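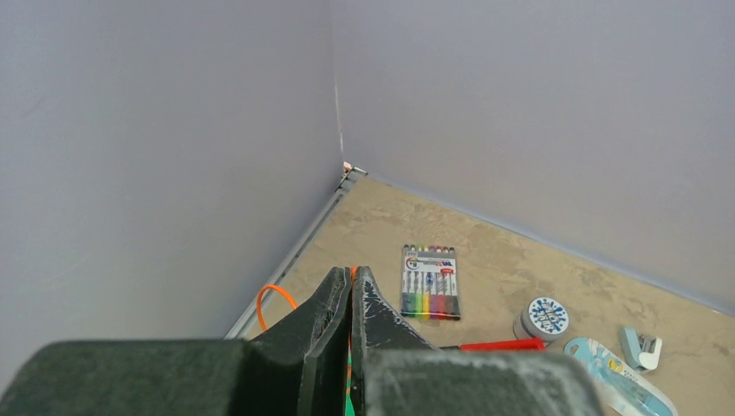 The supply closet at Gilmartin House has been under reorganization since November, a word that flatters it. Phase one was to take everything off the shelves, and phase one went very well. Phase two is deciding where it all goes, and for that we have been using the floor. The pack of colored markers has spent most of phase two lying there, next to the round tin with the blue pattern on its white lid. Asmaa Ezzat would like both to go on the craft shelf. Clodagh Conneely would like to know when we got a craft shelf.

Then there is the wire. The winter lantern workshop left us with a great deal of it, and our inventory sheet says 1,000 feet in one column and 1,109 in another - both entries in the same handwriting. The rule used to be that wire went back on its spool. The spools have gone wherever spools go, so the new rule is that it goes in red plastic.

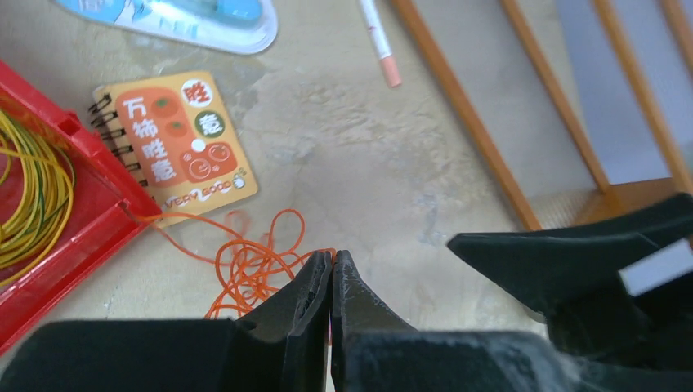
Daithí Ó Dálaigh has offered to untangle anything members bring him, up to 2 hours per person, and has asked us to print that limit clearly. Orange first, please. Yellow may have to wait for spring. If you own a spiral notebook that you last saw near the wire, come and claim it before it gets filed under Wire.

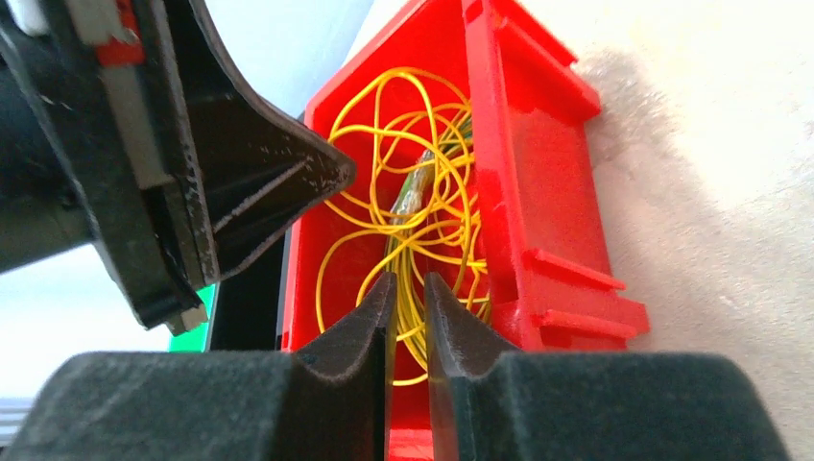
Sorting Night

We start at 11 in the morning. The name was chosen before the time was. Caoimhe Cronin has the key and will be bringing labels, and anyone with an empty spool at home should bring that too.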